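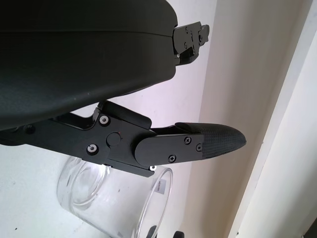
Pouring cell, weekly inspection – Zenimstead, March sheet

Work through in order. Write OK, Not OK or Not checked. "Looks fine" is not one of the three. Power to both arms stays off until item 6.

1. Emergency stop
Press, try to start, release, reset. OK.
Comment: The Brirlow manual says the stop only needs testing once every 200 hours. I don't see what we gain by waiting, so it stays weekly on this sheet.

2. Cables, left and right arm
Follow each black cable from the hand down past the forearm. It should hang in a loop with slack in it, and the cord tie should be there. Tug the tie. OK left, OK right.
Comment: I still don't trust a bit of cord to do the job of a clamp. I was told last year that clips were on order. The loops also need looking at with the arms stretched out, when there is far less slack to play with.

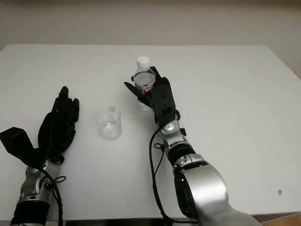

Flynn Maihi
Cell technician, second shift

3. Table top
Wipe down, then look for marks under a low light. OK, with marks.
Comment: There's a small reddish mark towards the right-hand edge. It has been written up as "stain, cleaned" before, by somebody who can't have gone back to look. Leave it on the sheet until it's gone. Scuffs are harmless as far as I can tell, but a raised burr is a Not OK.

4. Hand position against the bottle
Stand the bottle up on the table, screw cap on, and bring the right hand to it by the taught position. Index finger up, thumb across the front of the bottle. Check that the cup in front is clear of the thumb. OK.
Comment: The Skonach set-up program gives this a green tick whatever you do. I moved the bottle by a thumb's width on Tuesday and got the same green tick. Use your eyes, and write down what you saw.

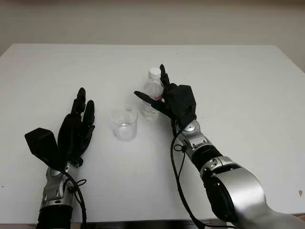 5. Finger screws and pivots
Every screw head on the finger plates, by hand, with the short driver. Then rock the finger at the pivot and feel for play. OK, one screw nipped up.
Comment: Farzad Zamani reckons every 500 cycles is often enough. The counter read 1084 when I started, and I could find only one earlier entry for this item. So either somebody checked and didn't write it down, or they didn't check. I know which I'd bet on.

6. Fingertip pads
Look at the edge of each pad for lifting, and at the face for shine. A shiny pad slips on smooth plastic. Power on, close on the bottle, hold for 60 seconds. OK.
Comment: Do the hold with the full bottle. An empty one proves very little. If it has been knocked on its side, check the cap and the label before standing it up again – a loose label on a Wahaha bottle will drag under the pad.

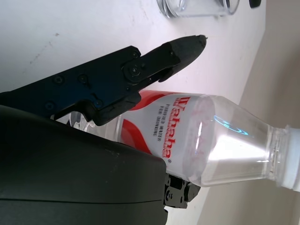

7. Spare parts
Pads, finger screws, one pivot bolt. Not OK.
Comment: No pivot bolt in the drawer. Younis say it's been sent. I'll believe it when it's in the drawer.

8. Sign-off
Cell may run. Item 7 open, item 3 carried over. Item 5 to be done again on the next shift by somebody other than me, and the count written next to it.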